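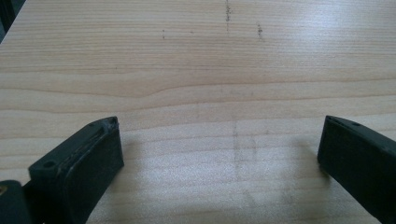 Pedido de suporte: pratos do dia não aparecem na ementa online
Cliente: Restaurante Skasby
Produto: Trimotura, módulo de ementas e encomendas
Prioridade: normal
Estado: resolvido, em observação

Descrição do cliente
Desde a última atualização da ementa, os pratos do dia deixaram de aparecer na página pública. A carta fixa (entradas, empadas, grelhados, sobremesas) está correta. No painel de gestão os pratos do dia constam como publicados. Os clientes telefonam a perguntar se ainda servimos o cozido à quinta-feira. O talão da cozinha também sai com o nome antigo da empada de galinha, embora o nome tenha sido alterado no painel.

Primeira resposta – Urs Zwahlen, suporte
Confirmei o problema na página pública, em computador e em telemóvel. A carta tem 43 artigos ativos e todos abrem com preço e alergénios. A secção "Pratos do dia" mostra só o título, sem conteúdo. Pedi ao cliente o horário de serviço configurado e uma cópia do último talão impresso.

Resposta do cliente
Almoços das 12h00 às 15h00, jantares das 19h00 às 22h30. Encerramos à segunda. O talão segue em anexo. A impressora é a mesma de sempre e não mexemos nela.

Verificações
Cache da página: limpa, sem alteração.
Permissões do utilizador que publica: corretas.
Horário da secção "Pratos do dia": início às 12h00, fim às 12h00. Com a hora de fim igual à de início, o sistema trata o período como vazio e esconde os artigos.
Integração com o Hover (reservas): ativa, sem erros. Não tem relação com este caso.
Nome no talão: o campo "Nome para cozinha" é independente do nome público e ainda tinha o texto antigo.

Correção aplicada
Alterei o fim do período de almoço para as 15h00 e criei um segundo período para os jantares. Os pratos do dia voltaram a aparecer ao fim de cerca de 4 minutos. O campo "Nome para cozinha" foi atualizado na empada de galinha. Pedi um talão de teste.

Resposta do cliente
Já vemos os pratos na página. O talão de teste saiu com o nome certo. Falta uma coisa: o assado de borrego aparece duas vezes, uma com guarnição e outra sem, e os preços são diferentes.

Segunda intervenção – Urs Zwahlen
O assado existia como artigo próprio e também como variante dentro de "Assados de domingo". Enquanto a secção estava escondida não se dava pela duplicação. Desativei o artigo próprio e mantive a variante, que tem o preço mais recente. Não apaguei nada, para não perder o histórico de vendas. Se o preço correto for o outro, basta editar a variante em Ementa > Assados de domingo > Borrego.

Nota interna
O caso do restaurante Coşkun, aberto em agosto, tinha o mesmo erro no horário. O formulário aceita horas de início e fim iguais sem mostrar aviso. Passei a informação à equipa do painel com os dois pedidos ligados. Até haver correção, verificar sempre o horário da secção antes de limpar a cache.

Pendente
O cliente confirma o preço do borrego. O pedido fica em observação até ao próximo serviço de domingo e fecha depois disso se não houver nova mensagem.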